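Herath Hall refurbishment: progress report to the Drona Fund, February

Work on the hall is two weeks behind. The old flooring is up and six of the nine windows have been resealed. Wutitz has quoted for the kitchen, and we'll send the quote on once Rafsan Bhattacharjee has checked it. 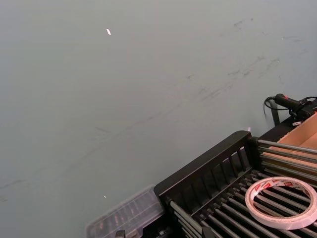
Scuff marks on the grey-green surface.

Painting hasn't started. The colour is settled -- off-white throughout -- and the paint is paid for. Masking comes first. 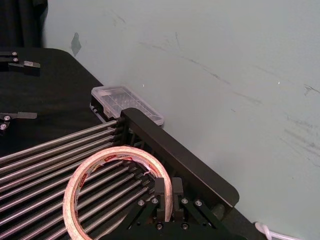 Hywel Nicholas asked whether the delay would push back the playgroup's return. It will, to the end of March.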